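Keeping Apples Without a Refrigerator: Storage Trials at Enard Orchard

Group members: Mercy Lukumay, Kimutai Laizer, Pendo Nyaga, Darcy Rakena
Supervisor: Kiprono Kariuki

2. Background

Small growers in our area sell most of their apples within a few weeks of picking, when the price is lowest. Cold rooms are expensive to run and the nearest one charges by the crate. Enard Orchard asked our class whether fruit could be held longer in the old stone shed behind the packing area. The shed has thick walls, a dirt floor and one small window on the north side.

We wanted to know two things: how much weight the apples lose in the shed, and whether wrapping them in newspaper makes a difference.

3. Method

The orchard gave us 911 apples of one red variety, all picked on the same Tuesday. We threw out any with bruises, cuts or missing stems before we started. The rest were split between wrapped and unwrapped crates. Kimutai built slatted shelves from old pallets so that air could move under the crates. Each crate held a single layer, stem side up.
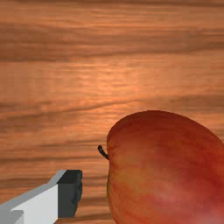
Figure 1. A red apple on a wooden tabletop.

A sample of 39 apples from each group was marked with numbered tags and weighed once a week on a kitchen scale. We always weighed in the morning, before the shed door had been opened for other work. Pendo wrote down the shed temperature and humidity at the same time. Soft or moldy apples were taken out right away and entered in the log as losses.

We also cut open two apples from each group every week to look at the flesh and taste it. Taste was scored from one to five by all four of us. We know this is not a proper taste panel, but it was what we could manage during school hours.

4. Results

Weight loss was slow at first in both groups and then picked up when the weather turned warm. The wrapped apples lost less weight in every week of the trial. They also kept a smoother skin, while the unwrapped ones began to wrinkle near the stem.

Rot was a different story. In total, 34 of the tagged and untagged apples were removed as losses, and most of these came from the unwrapped crates on the bottom shelf. Darcy thinks the floor was too damp there. When an unwrapped apple went bad, the ones touching it often followed within days. Newspaper seemed to stop this, though we found wrapped fruit harder to check - each one had to be opened by hand.

Taste scores dropped slightly in both groups. The flesh became softer and sweeter, and Mercy preferred it that way.

5. Problems

The scale had to be replaced in the third week after it was dropped. We compared the new one with the school lab balance and the readings matched, so we kept the earlier data. One weekly reading is missing due to exams. The humidity meter was also left outside overnight once, and we did not use that reading.

6. Recommendations to the orchard

Wrap fruit meant for long storage and keep the bottom shelf empty, or raise it. Open the window on cool nights and shut it before sunrise. Check unwrapped crates twice a week. A second trial with a late variety would be useful, and Kimutai has left the shelves in place for next year's class.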